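Robot hands and arms: buying and budget FAQ
Fetham equipment pages

Questions that keep landing in the inbox, mostly before the budget round closes in December. Read this first, then email. Answers are short because time is short. Prices exclude VAT unless it says otherwise.

Before you ask for money

Do I need a hand at all, or will a two-finger gripper do?

Try the gripper first. Boxes, bottles, trays, anything with two flat-ish sides: gripper. Cheaper, fewer things to break, spares on the shelf. Ask for a hand if the job needs several fingers working separately, or tools made for people, or soft things that have to be gathered up. Put the job in one sentence on the form. If you can't get it into one sentence, come and talk before filling in the rest.

Which hand do we buy?

Muneo, through Asetti, for anything new. We have the mounts, the cables and people who can fix it. Other makes are allowed but you need a page saying why, and your group carries the spares cost itself.

How much is a Muneo?

£3837 per hand on the current Asetti quote. That's the hand and the wrist plate. Not the arm, not the controller, not the cover, not delivery. People read that figure as the whole job every single year. Please don't.

So what else goes in the budget?

Lines we expect to see:
Hand or hands
Wrist plate, only if yours isn't the standard one
Cable set, plus a spare cable set
Controller, if you don't already have one with a free port
Spare finger set
Fingertip caps
Cover or sleeve
Delivery and insurance in transit
Training time (yours, not only the technician's)
Contingency

Leave a line in at zero if you don't need it. Then we know you thought about it.

How much contingency?

15 per cent on the total, not on the hand alone. Smaller than that gets sent back. Bigger is OK with a reason.

Left hand or right hand?

Say which! Forms come in with "1 x hand" and nothing else. If you're putting two arms side by side you want one of each. The thumb is on the other side and the mount holes are mirrored, so they don't swap over.

Can I buy second-hand?

Yes, with an inspection. Ask the seller for hours run, the date of the last tendon or joint service and whether the fingertips have been changed. No paperwork, no purchase. We turned one down last year over a wrist bearing and the price looked lovely.

Hire, borrow or buy?

Hire for a trial or a single demo. Asetti will hire by the month and take some of it off if you buy afterwards, get that in writing on the quote. Borrowing from another group: fine, but agree who pays for breakages before it leaves their room, not after. Buy if you'll be using it most weeks.

Timing

How long does delivery take?

Lead time on a Muneo is up to 16 weeks from order. Covers are quicker. Arms vary, ask. Work back from the date you need it running, then add time for setting up and for the safety check. If your project starts in spring and you're reading this at Christmas, you're late, hire one.

When does the budget round close?

End of December. Late forms go to the next round, no exeptions, this is finance not us.

Can I order before the money is approved?

No. You can get a quote, hold a delivery slot and ask Asetti to keep the price open. You can't sign anything.

The quote has run out. Now what?

Get it re-issued, same reference. Takes a day or two. Attach the new one, delete the old one. Two quotes on one form and finance picks whichever they like.

Does it all have to come out of one year?

Usually. Spares can be split if you ask at the start. Training can always be split.

Running costs

What wears out first?

Fingertip caps. Then cables at the wrist, where they bend. Then whichever finger does most of the work, generally the one next to the thumb. Thumb joints last fairly well unless someone uses the hand to lean on things.

How much is a spare finger set?

£510. One set per hand in the first year. If the hand is working near the floor or against walls and panels, ask for two sets, it will get knocked.

Can we just buy one finger when one breaks?

You can, but it costs nearly as much by the time you've paid carriage, and you're stood still while it comes. Keep a set. Swap the finger, send the broken one off, carry on.

Is there a service contract?

Yes, yearly. Worth having from year two. In year one the warranty covers most of it. Warranty does not cover drops, liquids or grit in the joints, so have a look at the cover question further down before you decide you can do without.

Who pays for software?

The basic control package comes with the hand. Extra licences are per seat. Count your seats properly, students included, and put them on the form as a yearly cost. One-off lines for yearly costs is the commonest mistake we see after the VAT one.

What about electricity?

Too small to list for a hand. List it for the arm if it runs all day.

Space and fitting

Do I need a special room?

No. Most of the hands here are used in ordinary rooms. You need clear reach all the way round, a power point that isn't shared with the kettle, and somewhere to stand that's outside the reach. Mark the reach on your room plan. A rough sketch is ok if the measurements are on it.

Is carpet a problem?

For a fixed arm, not much. For anything on wheels, ask first. For low work, with the fingertips close to the floor, fibres and fluff find their way into open joints, so budget for cleaning time and a brush kit. A cheap hard mat is often enough. Pale carpet marks as well, and making good comes out of your budget, not estates.

Low reach: will the arm get down to the floor?

Check before you order. Lots of people plan for table height and then decide they want skirting, sockets or the bottom of a cabinet. The hand adds length past the wrist and the thumb sticks out further than you'd think. Give Asetti the lowest point and the tightest gap and make them confirm it on the quote.

Do lights need to be in the budget?

Sometimes. If you're using a camera at the wrist, the arm and hand throw their own shadow right over the job, and one strong lamp makes it worse. Two softer ones from different sides. Put them down as a small item. Try it with lamps you've already got before buying.

Who fits it?

Our technician, if the mount is standard. Half a day for a hand, longer for an arm. Non-standard mounts go to the workshop and are charged to you, so get a price from them for the form.

Covers and sleeves

Do I have to buy a cover?

Not for clean bench work. For everything else yes, please. A sleeve is cheap next to a wrist rebuild.

Which one?

Peixoto make them to fit. Padded fabric, goes over the wrist and the back of the hand, fingers stay out. Dark green is what we order, other colours cost more and take longer. Say left or right again on the cover line, it does matter.

Does it get in the way?

A bit. The padding is thick and it bunches up round the base of the thumb and over the outside fingers. If you've a wrist camera, expect to lose part of the view at that side and plan your camera position round it. A thinner sleeve exists. Less protection, same price.

How many should I put down?

Two per hand, so that one can be washed.

Do sleeves cover the finger joints?

No. The sleeve stops where the metal starts, joints are open beyond that, tips have their own caps. If your work is dusty you want finger guards too, separate line, ask Peixoto for the current price as it changed recently and our list is out of date. 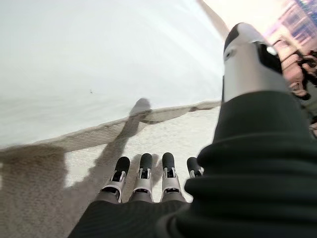 Sending the form

Who do I send it to?

Iulian Buzatu, equipment desk, Fetham. One form per project, quotes attached as PDFs, room plan if anything is moving or being bolted down. Please put the project name in the subject line, he gets a lot called "robot".

Can someone check it first?

Yes. Send it marked DRAFT and leave a week. Not the last week of the round, there's a queue.

My question isn't here.

Email the desk. If it comes up more than once it'll get added.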